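Where Vitorberg Ends

The market town of Vitorberg lies at the foot of a limestone ridge, on the left bank of the Wi. The municipality consists of 6 officially named parts, of which Gistinmont is the largest and Kituvell the most remote. Before the district reform, all but two of them kept their own registers, and the boundaries between them were never drawn to a common standard.

Older maps place the edge of Gistinmont along the mill channel. Newer ones place it 60 m farther north, along the farm road. Both lines appear in documents that are still valid, and the strip between them holds several gardens, a transformer station and part of a meadow.

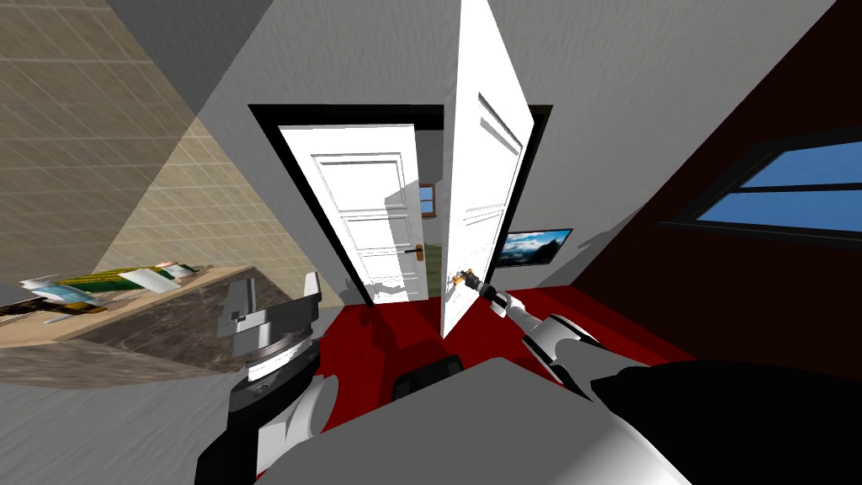 A robot arm at the handle of a paneled white door, in a computer rendering.

Jasmina Kneževič has compared the two lines for the district survey office. Her work started with the boundary stones. A stone counts as original if it still stands on its buried marker, a fired clay plate set beneath it when the line was first measured. Stones without a plate have usually been moved, most often during road work, and are recorded as secondary.

Along the mill channel the plates are largely intact. Along the farm road there are none. Kneževič takes this to mean that the northern line began as a tax boundary and was later copied onto the general map by mistake. "The copyist used the wrong sheet," she says. "The sheet numbers differ by one digit."

Kituvell is a separate case. The hamlet sits on the plateau, 500 m above sea level, and drains away from the Wi into a dry valley. It belonged to a neighboring parish for most of its history — the church path is still marked on the ground by a double row of ash trees — and came to Vitorberg only with the reform. Its land register was bound into the Gistinmont volume, where the parcel numbers start again at 1 without a divider.

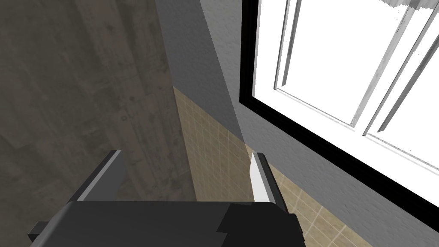
The duplicate numbers have practical effects. A parcel cited without the name of its part can refer to a field on the plateau or to a house lot by the river. The survey office now adds a prefix to every entry, but deeds written before the change keep the old form and have to be checked by hand.

The town council will vote on the channel line in October. The farm road would then lose its status as a boundary and remain a farm road, with maintenance split between Vitorberg and the owners of the adjoining land.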